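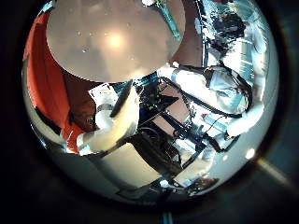 有一位用户给我们留言,说布铺好了,线也绑好了,可是第二天他要换一根线的时候,必须把全部的东西再拆一次,请问说明书能不能把顺序写得更清楚。我们接受这个意见。本章按照他的问题重新写过,旧版本的第 4 章请不要再使用。

第 4 章 布、线和纸卡的整理

4.1 开始之前

本章适用于 Oketti 工作角套装,放在木柜旁边或者普通桌面上都可以。如果您的套装是从 Borside 商店买的,袋子里另外有一张尺寸纸,请以那张纸的尺寸为准。

请先准备:
铺布一块(颜色由您选择,照片左侧的橙红色也是很好认的颜色)
绑线带,长度 200 毫米
纸卡和笔
软的干布一块
剪刀

注意:请在所有的插头都拔掉以后再做下面的步骤。已经在使用的设备,请先按它自己的说明书关闭。

4.2 铺布

1. 把桌面上小的东西拿走。大的、重的东西可以留在原来的位置,但是布不可以压在它的下面。
2. 用干布擦桌面。桌面还有水的时候不要铺布,深色的木头容易留下印子。
3. 把布展开,先对齐靠墙的一边,然后对齐左边。
4. 布从桌边垂下来的部分,不要超过 30 厘米。太长的部分请向里面折,不要剪。
5. 用手从中间向外面抹平。如果布有很深的折痕,请先熨好再铺。

小心:布的边不能碰到会转动或者会移动的部分。铺完以后请蹲下来,从桌子的侧面看一次。

说明:Hoshino 系列的布比较滑,背面没有防滑的点。使用这种布的时候,请在后面的两个角各放一个夹子。夹子在套装里没有,需要另外购买。

4.3 整理线

开头说的那位用户,他的困难主要发生在这一节。他把电源线和信号线绑在同一束里面,绑得也很紧。请按照下面的顺序做。

1. 把所有的线放在桌面上,分成 2 组:电源线一组,其他的线一组。
2. 每一根线的两头都贴上标签,写同样的字。标签要在绑线以前贴。
3. 先走电源线。让线沿着框架的外侧走,不要从中间穿过去。
4. 再走其他的线。需要穿过框架的时候,请选择没有尖角的开口。
5. 在转弯的地方留一个松的圈,圈的直径不小于 8 厘米。
6. 用绑线带轻轻固定。绑好以后,手指应该还可以伸进去。
7. 插上插头之前,把每一根线轻轻拉一下,检查它有没有被夹住。

小心:不要用金属丝代替绑线带。金属丝会慢慢切开线的外皮,从外面不容易发现。

说明:黑色的线放在黑色的金属架上很难分清楚,请用浅色的标签。标签的字向外,不要绕到线的后面。

如果线太长,请把多出来的部分收在架子的后面,做成平的一卷。不要把这一卷放在布的下面。有的用户认为这样比较好看,可是布会鼓起来,放在上面的东西也不稳。

4.4 放纸卡

纸卡用来写这个工作角的安排,比如哪一根线去哪里,上一次什么时候擦过。

1. 用深色的笔写,字要大一点。
2. 把纸卡立在看得见的地方,稍微向后斜。
3. 纸卡不要挡住通风口,也不要挡住指示灯。
4. 每次换线以后,当天就改纸卡。

Kindura 的卡座可以装厚的纸,薄的纸放进去会弯。如果您只有薄的纸,请对折一次再放。

4.5 半透明表面的清洁

灯罩、盖板等表面光滑的半透明零件,有一点灰尘就会看得很清楚,尤其是在灯光照到的时候。

1. 先关灯,等零件变凉。
2. 用软的干布,从中间向边缘擦,一个方向,不要画圆。
3. 擦不掉的小点,可以把布的一角弄湿再擦,然后马上用干的地方擦一次。
4. 最后擦下面的边缘,灰尘常常留在那里。

小心:不要使用酒精或者有颗粒的清洁剂,表面会变花,而且不能恢复。

4.6 以后要换一根线的时候

这是回答那位用户的部分。整理正确的话,不需要全部拆开。

1. 关闭电源,拔掉要换的这根线两头的插头。
2. 看标签,确认两头的字是一样的。
3. 只打开这根线经过的绑线带,其他的不要动。
4. 把新的线的一头和旧的线的一头用胶带接在一起,慢慢拉过去。拉的时候觉得紧,就停下来,找到卡住的地方,不要用力。
5. 拆掉胶带,贴新的标签,再固定绑线带。
6. 看一下布有没有被拉歪。歪了请按照 4.2 的第 5 步抹平。

如果第 4 步一直拉不动,很可能是转弯的地方没有留圈。这个时候请把那一组线松开,从 4.3 的第 5 步重新做。另外一组可以保持原来的样子。

本章修改日期:12/31/22
与第 4 章有关的零件号码,请看附录的零件表。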